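About Grornari

Grornari writes and tests the control software for small robot arms that work at a table. We have one office and one lab, both in the same building in Iten, and most of us move between the two all day. Our customers are packaging shops, parts suppliers and two teaching labs. They buy an arm from somebody else and come to us for the part that decides where the gripper goes and what it does when it gets there.

What we make

Our main product is Kundine. It takes in camera views of a work surface, finds the objects on it, and plans a path for the gripper to pick them up and set them down. It runs on an ordinary workstation next to the arm. Customers can train it on their own parts, and most do. A new part usually needs a few days of practice runs in simulation before we let the real arm touch it.

We also do test work. A customer can send us a program they wrote themselves, and we run it against our set of simulated tables and report what it does. The report lists every run that ended in a collision, a drop, a stall or a missed grasp, with the joint positions for each.

The Meijer stoppage

People who find this page have often heard of us through the Meijer job, so we keep a full account of it here. The company has changed how it works as a result, and a new customer should know why.

Meijer was the name of a sorting cell we set up for a parts supplier. One arm stood at a white table and moved small plastic rods from the table to a tray. In July, during a normal shift, the gripper came down short of a rod, closed on nothing, and kept moving down and outward until one finger hit the edge of the table. The arm's force limit should have stopped it at first contact. It did not stop until the second contact. The finger mount was bent and the table edge was chipped. The operator was standing outside the marked area and was not hurt.

There were two separate faults.

The first was in Kundine. The program had taken the edge of a shadow for the edge of a rod. The cell had been moved closer to a window the week before, and shadows were falling on the table that had not been there when the program was trained. Our training tables at that time had one overhead light and very soft shadows. The program had never been shown a hard, dark shape on a white surface that was not an object.

The second was in the force limit. We had raised it during setup so the arm would not stop every time it brushed the tray, and we did not lower it again before handover. That step was in our checklist. It had been marked as done.

The second fault was the more serious one. A missed grasp costs a few seconds. An arm that keeps pushing after it touches something can hurt a person. We told the customer this in writing, paid for the repair, and took the cell out of service until both faults were fixed.

What we changed

The force limit is now read from the arm by a script at handover, and the cell will not start in automatic mode if the value is above the one in the safety file. No one can mark this step as done by hand. If a customer needs a higher limit near a tray or a fixture, it applies only inside that zone and only at low speed.

An empty grasp now ends the motion. If the fingers close past the expected width of the part, the arm stops, backs up along the path it came in on, and waits. Before the stoppage it would try again from where it was.

The simulated tables changed the most. We rebuilt them with lights at low angles, bare white surfaces, and shadows with hard and broken outlines, including the shadows of the gripper itself. Some runs start with the target close to a finger or partly outside the camera view. In the first full test after the rebuild, we ran 3,000 simulated picks with the old version of Kundine. It failed 858 of them. We had been shipping that version and had believed it was in good shape.
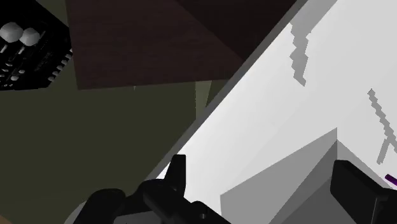 We then went through the failures by type. In 87 of them the gripper had made contact with the table or its edge, the same kind of event that stopped the Meijer cell. Those were fixed first. The rest were mostly missed grasps and stalls, and they took longer. A few kinds of failure are still open. They are listed in the notes that come with each release, along with the conditions that bring them on.

The Meijer cell went back to work with the new version and a shade on the window. We kept the shade even though the software no longer depends on it.

How we work now

Every release of Kundine has to pass 1,431 fixed test cases before it goes to a customer. Each case is a saved table, a saved light setup and a starting position for the arm. When a customer reports a fault, we rebuild it as a new case and add it to the set for the next release. Cases are not removed when they become inconvenient or slow.

We do not give a single success rate for the product. The number depends on the part, the table and the light, and we would rather measure it at your site. After setup we run the cell with your parts, under your lights, at different times of day, and you get the results before you sign anything.

If a cell is moved, relit or given a new table surface, please tell us first. We will repeat the site test. For customers under a service plan there is no charge for this.

Reporting a problem

If an arm running our software touches something it should not, press the stop, leave the arm where it is, and call the lab. Please do not clear the log or restart the workstation. We need the last few minutes of joint and force data, and a restart writes over part of it. You will get a written answer that says what happened, what we know and what we have not worked out yet.

Visits

Customers and students are welcome at the Iten lab by appointment. Closed shoes are required on the test floor. The bent finger mount from the Meijer cell is on the shelf by the door, and you may pick it up.

Page last updated December 1, 2020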